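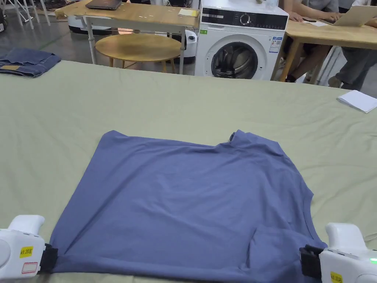
Rapport de projet : plier et ranger le linge d'une petite laverie
Borghild Vik
Deuxième année, module Organisation du travail

1. Point de départ

Le projet porte sur le pliage du linge chez Grotel, une petite laverie qui rend les vêtements pliés à ses clients. Les piles rendues n'avaient pas toutes la même largeur et les étagères de retrait se remplissaient mal. On m'a demandé de proposer une méthode de pliage simple, écrite sur une seule page, pour les T-shirts et les jeans. Les chemises et le linge de maison ne font pas partie du sujet.

2. Poste de pliage

La table est grande et recouverte d'un tissu vert sauge pâle. J'ai gardé ce tissu pendant tout le projet. Sur le plateau nu de la première semaine, le coton glissait dès qu'on tirait sur l'ourlet et il fallait replacer l'encolure. Le tissu retient le vêtement, mais il doit être bien tendu, sinon ses propres plis se confondent avec ceux du T-shirt.

La hauteur du plateau n'a pas été modifiée. J'aurais voulu comparer deux hauteurs, mais les tables disponibles n'étaient pas réglables.

3. Méthode pour les T-shirts

Poser le T-shirt à plat, devant contre la table, ourlet vers soi. Prendre les deux coins du bas et tirer légèrement vers soi jusqu'à ce que l'ourlet soit droit. Lisser ensuite le milieu du plat de la main, en partant du col. Rabattre un côté vers le centre, manche comprise, puis l'autre côté. Remonter le bas jusqu'au milieu, puis plier encore une fois jusqu'au col.

L'étape la plus importante est la mise à plat. Un T-shirt bleu-gris à manches courtes comme celui du début du rapport garde facilement des ondulations au milieu, et le col a tendance à se relever. Une manche doublée fait aussi une marche dans le tissu. Si on plie sans la reprendre, l'épaisseur se retrouve d'un seul côté et la pile penche.

4. Méthode pour les jeans

Fermer le bouton, superposer les deux jambes, rentrer la pointe de l'entrejambe, puis plier en deux et en trois. Les jeans se placent en bas de la pile. Pendant le travail, je les pose pliés dans le coin gauche de la table, au fond, ce qui laisse le devant libre pour le vêtement en cours.

5. Essais

J'ai fait trois séries d'essais, avec 60 T-shirts de tailles différentes par série. La première a été pliée selon l'habitude de la laverie, la deuxième avec la méthode écrite, la troisième avec la méthode et un gabarit en plastique souple, le modèle Plastik de la maison Halvorsen.

Avec l'habitude de la laverie, 21 T-shirts ont dû être repliés parce qu'ils dépassaient de l'étagère. Avec la méthode écrite, il y en a eu 3. Le gabarit n'a pas amélioré ce résultat et il faut le retirer à chaque fois, ce qui ralentit le geste. Je ne le recommande pas, sauf pour former une personne nouvelle pendant ses premiers jours.

La laverie traite environ 400 pièces par semaine. Je n'ai pas pu mesurer le temps gagné sur une semaine complète, car les horaires du poste ont changé au milieu des essais.

6. Difficultés rencontrées

Les T-shirts très légers restent difficiles à aligner. L'ourlet s'enroule et il faut le tenir aux deux coins jusqu'au premier pli. Les grandes tailles demandent un rabat supplémentaire, ajouté à la fiche après la deuxième série. Les bacs Konix prévus pour le transport sont un peu trop étroits pour deux piles côte à côte. On peut y mettre une pile de T-shirts et glisser les jeans debout sur le côté.

7. Suite

La fiche a été remise à la laverie et affichée près du poste. Une nouvelle visite est prévue en juillet pour vérifier si la méthode est encore suivie et pour tester une version destinée aux pulls. Il reste aussi à refaire les essais avec des vêtements d'enfant, qui étaient trop peu nombreux dans les lots reçus.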